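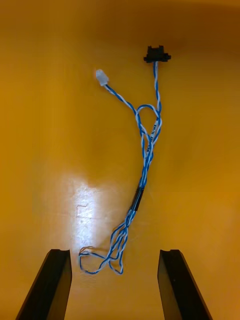
Section 4: Untangling the harness

Read this section before connecting the Skurnix control board. Keep the power off until step 4 is complete. Lay the harness on a clear, flat surface. The blue-and-white twisted branches lead to a black connector and a small, light-colored plug.

1. Open the loop below the connectors by hand.
2. Straighten each branch. Leave the twisted pairs twisted.
3. Check the insulation for nicks.
4. Seat both connectors.

CAUTION: Do not pull on the wires.

Note: Spare harnesses are listed under Parts.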